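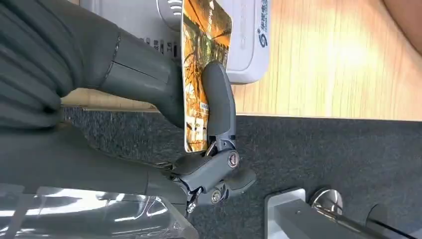
Orange card held against a white card reader on a wooden tabletop

Momeck Aero Services is an aircraft maintenance company that overhauls landing gear and wheel assemblies for regional turboprops. It was founded by Bahman Rahimi as a brake repair shop and was bought by the parts distributor Gondico, which kept the name.

The company runs 2 hangars and employs 210 people. Its wheel shop handles 3,000 assemblies a year, most of them under flat-rate contracts with small carriers. Negin Shokri became managing director in August, replacing Manouchehr Safavi.

A separate line for propeller hubs was sold to Sadent. Stores and tool issue remain at the original site.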